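22 de junio

Sigo con la comparación de pinzas, que iba a durar una mañana y ya tiene carpeta propia.
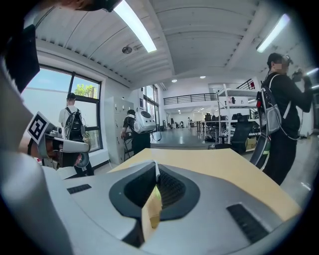 Llevamos 106 tomas con la Akix y 52 con la Tillden. La Akix pesa menos, pero su gatillo tiene un recorrido tan generoso que a media sesión uno ya no cierra la pinza, la saluda. La Tillden cierra de maravilla y a cambio me deja la muñeca como en diciembre, cuando probamos el brazo Clarel y juré no volver a levantar nada.

Maite Tejada defiende la Tillden con un fervor sospechoso - el informe de compra lo escribió ella. Albane quiere cambiar primero el ojo de pez, porque con el actual las puntas de los dedos se estiran cuando el objeto queda cerca. Tiene razón, cosa que le he reconocido por escrito y sin testigos.

El controlador de Ortuño perdió más de 10 paquetes en la toma 321 del registro general. Lo reinicié y se portó bien, como los niños con visita. Mañana, cinta nueva en los dedos y otra vez los vasos.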